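A little thread for the end of term, as a few of you have asked what our robotics club has been up to and I keep promising to write it down properly. Make a tea, I do go on.

For anyone new: we are a student club at the college in Hallis, we meet twice a week after lessons, and this year's project is a robot arm that can clear up after breakfast. We call the whole thing Brirkia. It began as a typing mistake on a sign-up sheet and by the second meeting it was in all the file names, so there was no going back.

The club shares a room with the Vement lab, who have been so kind to us. They let us book the arm for two hours at a time, they leave us their spare tape and cable ties, and they only sigh a little when we forget to put the stools back.

The task sounds tiny when you say it out loud. Pick up a plate, put it in the drying rack, go back for the next one. I honestly thought we would have it done by Christmas and be on to something grander, like laying a whole table. Oh, the confidence of us in August!

What I hadn't thought about was plates. Think about how you lift one at home. You slide your fingers under the rim without looking, you tip it a bit, your wrist does all sorts of clever things. Two stiff fingers on the end of an arm have to be told every bit of that, and a plate lying flat gives them next to nothing to get hold of.

So we spent most of the autumn on grips. Straight down on the rim, in from the side, a sort of pinch and tilt that one of our first years came up with using a biscuit and a pair of kitchen tongs. The pinch and tilt is the one we have kept (the biscuit was eaten, in the interests of science).

Then there was the rack. A plate has to go in on its edge, at the right angle, between pegs that don't leave much room for error. If you are a little out, it leans on its neighbour, and then the neighbour leans too, and you've got yourself a very slow row of dominoes. We now teach the rack position fresh at the start of each session, which takes ages and is worth every minute. 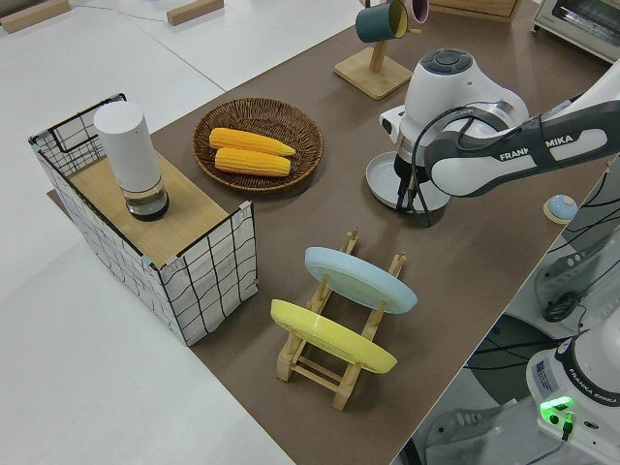
Brirkia at work: the blue and yellow plates are in the rack and the gripper is down at the grey one.

You'll spot there is plenty more on the table than plates. We used to practise with a bare table and the arm looked marvellous, and then we put a few ordinary kitchen things back and it all got much harder. Mugs on a stand, corn in a basket, a toaster oven in the corner – the camera software has to learn that none of that is its business. I have grown very fond of the corn.

Now for the numbers, for those who like them (hello, Dad). We have logged 931 attempts this year. The first 225 were all with one plate and one grip, and I would describe the notes from that stretch as character building. There is a page where somebody has just written "no" all the way down the margin.

We write up every attempt, good or bad, in the same shared sheet: which plate, which grip, where the rack was, what happened. It is dull work and I moaned about it more than anyone. But when we finally sat down to work out why the arm did better some afternoons than others, the answer was sitting there in the rack column, and we would never have found it from memory.

Next up is the Kolář Cup, the student contest we have been working towards. There are four of us going, with two runs each at the table, and the judges choose how the plates are laid out on the morning. You don't get to see it beforehand. I have been having dreams about plates placed upside down.

Entries close on April 20, 2018 and ours is in, checked by three different people after last year's business with the missing signature. If you are at another college and thinking of having a go, please do! It is a friendly crowd, and someone always brings cake.

Lots of you have asked whether you need to know how to code to join us. You don't. We had people this year who came along to help with the grips, or the rota, or the write-up, and a few of them picked up the coding on the way and a few of them very happily didn't. Come and sit in on a session and see if you like it.

Right, I have a rack position to go and teach. I'll post again after the Cup and tell you how we got on, upside-down plates and all.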